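Sunday night and I've finally got the numbers for the grasp ranking test, so this is going up before I talk myself into another rerun!

Quick recap if you missed the last post: Trurnutine is our little picking method. It scores a pile of possible grasps, throws out the silly ones and sends the arm after whatever's left at the top. The old version looked at each grasp on its own. The new one also asks what the fingers might bump into on the way down — a small change, but it took me ages to get right.
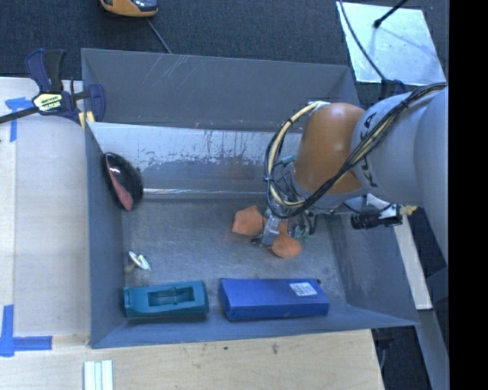 *The KUKA over the bin, fingers down by the orange foam bits.*

We ran 779 picks in total, with 200 kept back purely for comparing old against new. On those, the new ranking came out with 30 more clean picks, and I did a small dance in the kitchen. Soft things gained the most. Flat boxes lying against a wall are still a pain, and I've got 3 half-baked ideas for those (one involves nudging them first, which Sudport tried with their own setup and rather liked).

Next job is tidying the code so the Voditz lot can run it on their arm.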